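搜索本站 请输入关键字 搜索

“半天学会植物染”，我去上了一次

打印本页 | 用电子邮件转发

先交代我的立场：我对一切叫“体验”的东西都有点抵触。体验制陶，体验打铁，体验做豆腐，名字一挂上“体验”，价钱就往上走，时间往下缩，最后带回家一个歪的东西，摆两年，搬家的时候扔掉。所以一月份我妹妹说她替我在Kamalley报了半天的植物染，我第一反应是问能不能退。

不能退。六百也不是小数目，于是我去了。

Kamalley是Avstead老街尽头的一间染坊，门口挂着一排深浅不一的蓝布，从最浅的月白到快要发黑的那种蓝，很上相。我承认好看。我也注意到那排布挂在屋檐底下晒不到太阳的地方，后面会说到为什么我在意这个。

课是下午一点开始，去之前我把他们的网页从头读到尾。页面上写着2264条评价，绝大多数是五星，我翻了前面好几页，内容高度一致：老师耐心，环境好，小朋友很开心，成品很惊喜。没有一条提到布洗过以后怎么样。这一点让我带着疑心进的门，写评价的人多半是当天晚上写的，布还没下过水呢。

价目表

课分两档，六百的是一条棉方巾，七百的是一条薄羊毛围巾，想多染一块布另加200。七百那档我问了一句，羊毛和棉用的染料一样吗，前台的姑娘说一样，“都是纯植物的”。这个回答我记下了，因为它什么也没有回答。羊毛是蛋白质纤维，棉是纤维素，同一锅茜草下去，羊毛吃色痛快得多，棉要是不好好做前处理，出来就是一层有气无力的粉。收费高的那档反而容易染好，这是很实在的差别，应该写在价目表上。

我选了棉的。一来便宜，二来我想看看他们怎么对付棉。

老师

那天带课的是Kourosh Tehrani，话不多，围裙上的颜色比墙上挂的都复杂。我原以为会先听半小时“古人的智慧”，他没讲这个，上来就让我们把手伸进一桶温水里，把布揉透。他说布没湿透就下缸，染出来是花的，到时候别怪缸。这个开头我给高分。

后来的讲解我就没那么满意了。墙上贴着一张大海报，写“零化学，零污染，古法传承”。我问他还原用的是什么，他倒也不躲，说果糖和熟石灰。我说那不就是化学吗，他笑了一下，说海报不是他贴的。

我对果糖和石灰没有意见，这个方子在家里做也算温和，比保险粉的味道好闻太多了。我有意见的是“零化学”这三个字。靛蓝本身不溶于水，要还原成可溶的形式才能进到纤维里，拿出来碰到空气再氧化回去，颜色就留在了里面。整件事从头到尾都是化学，漂亮极了的化学，为什么要藏起来？把布从缸里提出来，那一下是黄绿色的，然后眼看着一点一点转蓝，旁边的小孩都叫出声了。这种时候告诉他“空气里的氧气正在干活”，难道会扫兴吗。

至于“古法”，我也想抬一下杠。老式的发酵缸要养，要每天看，要搅，天冷了还要保温，养不好整缸就废了。果糖石灰缸当天配当天能用，这是它适合上课的原因。方便没什么丢人的，可是既然方便了，就别再说跟几百年前一模一样。

扎花

扎花那一段花了最长时间。皮筋、棉线、木夹子，随便用。我折了个三角，又对折，夹上两块木板，自以为会出来一个很利落的几何图案。结果夹得不够紧，蓝色从边上渗进去，出来像打翻的墨水。同桌一位太太随手抓了几把布，皮筋乱绕一气，出来像烟花，非常好看。我不想从中得出什么道理，反正夹子要夹紧。

布下缸三次，每次几分钟，中间提出来晾。我问Tehrani，门口最深的那块下了多少次，他说他也没数，那块是另一个缸里染的，前前后后好多天。那么问题来了：半天课能染出来的颜色，和门口招揽客人的颜色，根本不是同一件事。我看周围几个人最后展开布的时候，脸上都有那么一瞬间在跟门口那块比。中等偏浅的蓝，很干净，也很好，可惜他们来之前看见的是另一种蓝。

下缸的手法他讲得细，这部分值回一些票价。布要慢慢沉下去，别带泡进去，在液面底下轻轻拨开，不要捞起来又扔下去，拿的时候贴着缸边出来，水顺着手流回去，少溅。每带一次空气进去，缸就累一分。我后来在网上看过几个教程视频，把布在缸里甩得哗哗响，看得我心疼那缸。

茜草那一锅

第二部分是红色系，每人一小块样布，茜草根煮的。布是他们提前用明矾处理过的，课上没有这一步，只说了一句“已经媒染好了”。我认为这是整个下午最大的缺口。植物染里头，颜色牢不牢，大半看媒染，尤其是棉。棉要先精练，把油脂和浆料煮掉，再上单宁，再上明矾，每一步都要等。这些全在看不见的地方做完了，学员拿到的就是一块“会自己变红”的布，回家拿一块普通棉布扔进茜草水里，染不上，还以为是自己手笨。

我跟Tehrani提了，他说半天里讲不完，讲了也没人愿意听。前半句我信。后半句我不太信，我们那桌六个人，至少有三个在问为什么。

材料包

下课要经过一个小卖部，这种动线我一向佩服。货架上最显眼的是Sindesell的家用染色包，纸盒，写着“一包搞定，永不褪色”。我站在那里把背面的说明读完了：靛蓝粉、还原剂、一双手套，没写还原剂是什么，没写纤维种类，没写每包能染多重的布。

“永不褪色”我就不评论了。好吧，还是评论一句。靛蓝算是植物染料里相当耐晒的，可是它会磨，牛仔裤膝盖为什么发白，大家都见过。浮色没洗干净的话，头几次还会蹭得到处是。姜黄就更别提了，染出来明晃晃的黄，放窗台上没多久就淡得认不出。哪家敢把姜黄也写成永不褪色，我建议直接走开。

旁边Ladefoged的包反而老实，盒子难看，字又小，里面只有茜草根碎和一袋明矾，说明上写了先称布，按布的干重算用量，还写了棉和麻颜色会偏浅。没有形容词。我买了这个。结账的姑娘说很少有人买这个牌子，大家都拿好看的那盒。

在家里测

我做了个很土的测试。把从课上带回来的蓝方巾剪下一角（妹妹看见了很不高兴），再把那块茜草样布也剪成小条，一份夹在书里放进抽屉，一份贴在朝南的窗玻璃上，一份跟着白毛巾一起洗。每洗一次记一笔，温水，中性洗涤剂，不泡。

结果是这样的。蓝的那份，第一次洗掉不少浮色，水是淡蓝的，毛巾角上沾了一点；第二次就好多了；再往后水基本清了。对着抽屉里那份看，浅了一点，还在能接受的范围里。窗玻璃上那份变化很小，这个我服气。茜草的那份比我预想的好，晒过之后颜色往橘里偏了一点，洗的时候没怎么掉。可见他们藏起来没讲的那个前处理，做得是认真的。这让我更想不通了，做得好的事情不讲，专讲“零化学”。

门口那排布挂在屋檐下面，我当时怀疑是怕晒。现在想想也许冤枉人家了，也许就是怕雨。先存疑。

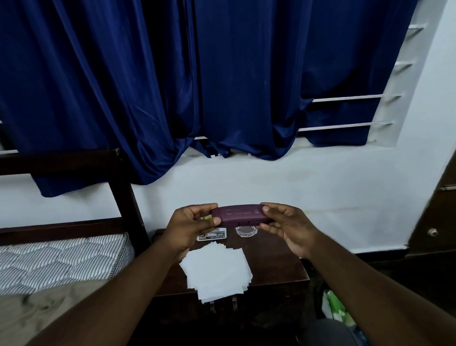 如果你还是想去

我不拦着。几件事先问清楚，电话里就能问：

布是什么纤维，有没有精练过。对方要是听不懂“精练”这两个字，那就当作去玩一下午，别指望学到什么。

还原剂用什么。说得出来的就是懂的，说“祖传秘方”的我会挂电话。

最后一道清洗在店里做还是回家做。Kamalley是让我们带着湿布装塑料袋走的，嘱咐放一晚再洗。Tehrani的理由是让它多氧化一会儿，有道理，但是我的袋子漏了，车座上有一小块蓝，到今天还在，洗涤剂、小苏打、牙膏都试过。要说不褪色，这一块倒是真的。

别穿浅色鞋。

还有，六百的那档和七百的那档，如果你只想要个好看的东西带走，加那一百选羊毛。如果想弄明白染色是怎么回事，选棉，然后追着老师问前处理，问到他烦。我后悔自己问得还不够。

值不值

我妹妹一直等我给个说法。单算那条方巾，肯定不值，花纹糊了，现在还缺一个角。算上那三次下缸，手在水底下慢慢把布拨开，提起来看它由绿转蓝，我勉强愿意承认有一半的钱没白花。另一半要看我用Ladefoged那包能染出什么。目前进度是棉布已经煮过一轮，水黄得吓人，一块看着雪白的新布里居然有那么多东西，难怪以前总也染不匀。单宁还没上，五倍子粉在路上。

上次有人在这里留言，说我什么都要挑毛病，连免费的公园讲解都要挑。我看了看自己这篇，不打算反驳。要是有谁在别处上过半天课，而且布已经洗过十次以上，麻烦告诉我还剩多少颜色，附上纤维种类和用的什么媒染剂，只写“很惊喜”的就不用了。

打印本页 | 用电子邮件转发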